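Clatham 17-Mile Run: Course Safety Check
Start area at Eltlow Park, walked at 5:30 a.m.

1. Start corral fencing: OK. Feet turned inward on the runner side at the second gate. Fixed.
2. Timing mats taped flat: OK.
3. Guide and tethered runner lane, full width to the first turn: OK. Please keep bikes out of it.
4. First aid tent stocked and signed: Needs work. Sign faces the parking lot.
5. Water at mile 3: OK. Tables set back from the curb.
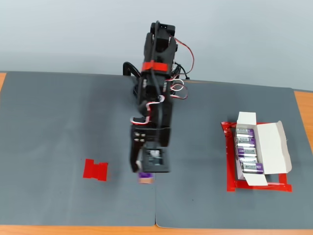 6. Binberg Road crossing: Needs work. Two cones missing on the north side. Marshal needs a radio before the road closes.
7. Gerlach Bridge deck: Fail at first check. Loose board near the east end, screwed down and passed at second check.
8. Downhill after the bridge: OK, but wet leaves on the left. Sweep again before the start.
9. Finish chute: OK for 762 runners. Bib pickup closes at 405, so no change needed.

Items 4 and 6 to be rechecked before the corral opens.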